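Magazine > Home Life > Wardrobe

The Sweaters of Stendton

In January the people of Stendton take out their heaviest sweaters, and many of these were knitted in the town itself. I went to ask how they are kept, because my own wool never survives more than two winters.

Belmiro Gouveia has repaired knitwear on Barroso Street for a long time. His shop has 313 spools of thread on one wall and almost no place to sit. "People hang a sweater on a hanger," he told me, "and then they bring it to me with shoulders like a coat rack." He made me fold one three times before he was satisfied.

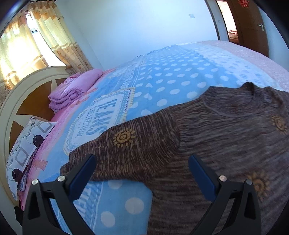
Folding begins with a flat surface, and in most homes the bed is the best one. Gouveia lays the sweater out fully and smooths the sleeves with an open hand, from the shoulder down to the cuff. He never pulls the ribbing. With a patterned knit he also looks at where the pattern falls. A brown sweater with golden suns, one of them high on the sleeve, should be folded between the motifs if there is space, so that no crease goes through a sun. Mottled yarn is more patient and hides a small fold mark quite well.

Jaime Valente, who sells yarn at Clerska, does not agree with everything. She rolls her sweaters, with tissue paper inside, and puts them in a drawer with cedar. Gouveia shook his head when I mentioned it. Both of them wash by hand in cool water and dry the wool flat on a towel, away from the heater.

I have now folded all my sweaters in his way. The blue one I will take to him next week, as the left elbow is already thin.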